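Sajib Cassim has sorted returned hair dryers at Pandis since October. The cord is what he looks at first.

"People wrap it tight around the handle and put it in a drawer," he said. "It bends at the same spot every time, right where it goes in."

He wants the coils left wide, with a little slack at the base. The rear grille gets a dry toothbrush once a month, with the dryer unplugged. A cream-colored zesleo was one of the dryers out that day.
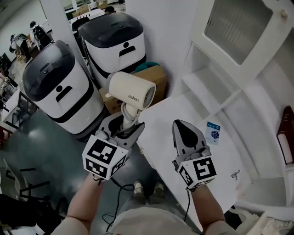 Hebden disagrees about the cord and says that a hook on the wall beats any kind of coil, loose or tight.

Cassim has tried hooks. "Fine if you have the wall," he said. "Most bathrooms I've lived in had two feet of it, and the towel was there."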